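Surnia Tabletop Tidying: data card and notes

Version 3
Last changed 9/6/19
Maintained by the Surnia group, Pavavberg

Summary

Surnia is a collection of written records of people tidying tables. Each record covers one table, from the moment a person sits down or stands at it until they say they have finished. The records list what was on the table, what was moved, where it went and in what order. There are 800 records in the main set and 570 in the older set, which is kept under the name Miranda and should not be mixed with the main one without reading the section on differences below.

Contents

main/ holds the 800 records, one plain text file each.
miranda/ holds the 570 older records in the same layout, with fewer fields.
lists/ holds the item list, the place list and the list of verbs.
stills/ holds still pictures of people at the tables. They are not matched to record numbers.
notes/ holds the session notes, typed up from paper. Spelling has been left as written.

Fields in a main record

table: size and shape of the top, in centimetres.
start: every item on the table at the start, with its place.
steps: one line per move. A line gives the hand used, the item, the old place and the new place.
end: every item on the table at the end, with its place.
said: anything the person said about the order of work, written down as heard.
left: items the person chose to leave where they were.

An item moved twice has two lines. An item picked up and put back in the same place has one line with the verb "lift". Nudges of less than the width of a thumb are left out.

Places

The tabletop is divided into a near row and a far row, each with left, middle and right. Left and right are those of the person doing the tidying. In early versions some records used left and right as seen from across the table. These were corrected in version 2, and the word "turned" in the notes marks the records affected.

Off the table there are only four places: tray, shelf, bin, floor. "Floor" covers both things put down on purpose and things dropped. The verb tells them apart.

Items

The item list covers crockery, cutlery, stationery, paper, cloths, small boxes and food packets. Names are everyday ones. A mug is a mug whether or not it has a saucer, and the saucer is a separate item. A pile of paper is one item until somebody splits it, after which each part gets its own letter.

Liquids are not items. A spill is written under "said" if the person remarked on it and is otherwise missing from the record. Users interested in wiping should look for the verb "wipe" and the item "cloth" together, bearing in mind that many people wipe with a sleeve or the side of a hand, and that this was written down unevenly.

Differences from Miranda

Miranda was written at Grullbridge in a shared dining room, with the tables already laid for a meal. The start lists are therefore much alike. Miranda has no "left" field, and its steps do not name the hand. Where two people worked at one table their moves are run together in a single list. The item names have been brought into line with the main set, but "dish" in Miranda can mean a bowl or a plate and cannot be sorted out now.

Known faults

Timing is not given. The order of steps is reliable; the gaps between them are unknown.
Sleeves and forearms hid small items from the person writing, mostly in the near row. Paper clips and teaspoons suffer most.
Two-handed moves are entered as two lines with the same step number. A few in the main set have lost the second line.
The end of a session is whatever the person called finished, so end states range from a bare top to one straightened pile. No judgement of tidiness is included, and none should be read into the length of a record.

Changes

Version 3: place list cut down, "lift" added, session notes from May typed up.
Version 2: left and right corrected, item names shared with Miranda.
Version 1: first issue.

Comments

Corrections to single records are welcome. Give the file name and the step number. General remarks on the layout are added at the foot of this page.

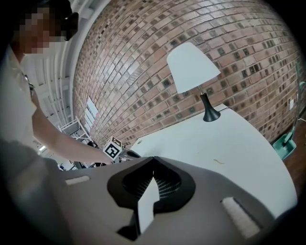

Grullbridge reader: could "floor" be split in the next version? I have been separating put-downs from drops by the verb, and it works for the main set, but in Miranda the verb is often just "move", so a napkin that fell and a bag set down by a chair leg come out the same. Even a question mark beside the doubtful ones would help.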